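**Is a laundry folding machine worth waiting for?**

**Huguette Pichon**

We run a small guesthouse, 10 beds, and laundry eats most of my morning. My nephew keeps sending me articles saying robots will fold clothes and make beds any day now. He wants me to put a deposit on something called the Wero, from a company named Zerouali. The price is $2,738 and there's no ship date. Has anyone seen a machine do this in a normal room, at normal speed? I don't need perfect hospital corners.

**Štěpánka Říha**

Keep your money. Towels on a clean table, maybe. A T-shirt on a soft bed is another matter -- the shirt slides, the bedding moves with it, and a sleeve ends up underneath.
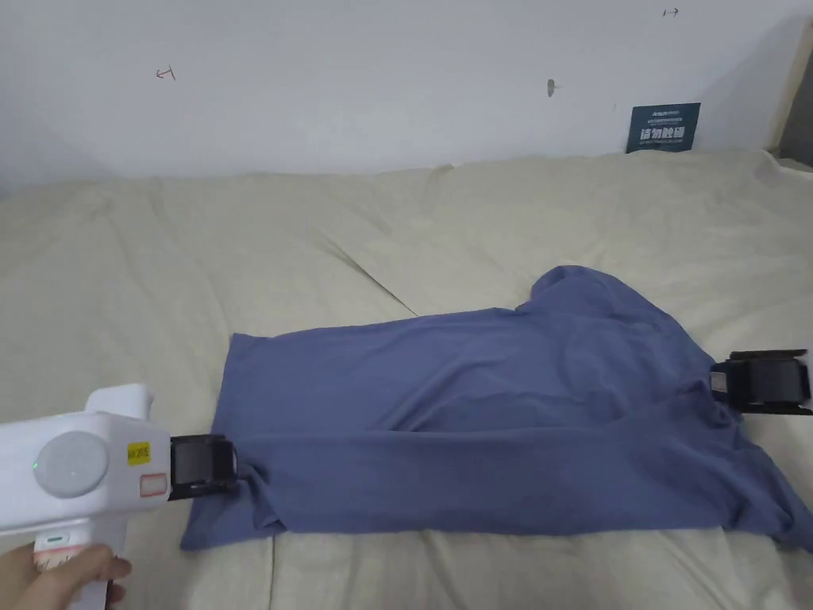 I can fold a shirt in 6 seconds while talking on the phone. Every demo I've watched was either sped up or stopped before the pile was done. Ask Zerouali for one uncut video of a full basket, start to finish, and see what they send back.

Covers are worse than shirts. You pull one corner flat and a crease turns up in the middle.
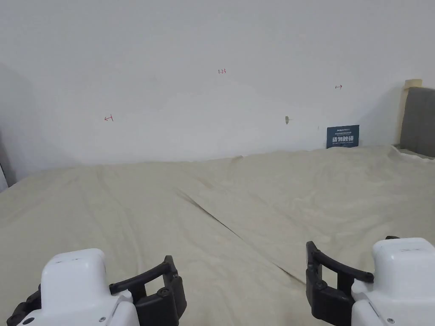
*Grippers open, crease still there.*

**Mitiku Tilahun**

I'm a bit less gloomy than Štěpánka but I wouldn't pay a deposit either. Picking up cloth with two grippers is doable. Knowing which part you picked up is the hard bit, especially with thick fleecy stuff that bunches.
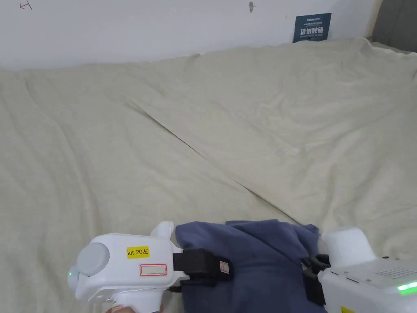
*Dark blue cloth held at both sides, on the duvet.*

Check again in October. Also ask about returns, in writing. And does your linen service charge by weight? Ours in Donmont does, and sending out just the sheets helped a lot.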